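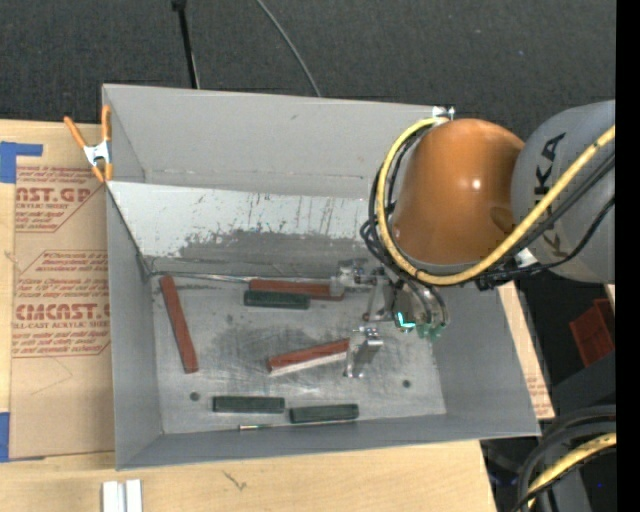
The level at Brirkomberg was wrong, Liv Solberg wrote in the margin, and had been wrong since October.

Gizella Gál read the note twice and opened the survey book. The benchmark on the church step stood at 819 meters. The one at the dam stood at 700. Between them ran a line of pegs, and at each peg the ground was four millimeters lower than the year before. The error was the same everywhere, which an error seldom is.

She recalculated from the coast. It took until 3:00 in the morning. The coast was also four millimeters low.

"Then the instrument is out," said Hijazi, on the telephone.

"I used two instruments."

"Then the sea is up."

She entered this as a possibility. Under it she entered the height of the summit, 1324 meters, less four millimeters. She initialed the page, put on her boots and went out to measure the church step again. The lamp was already lit there, and Solberg was holding the staff.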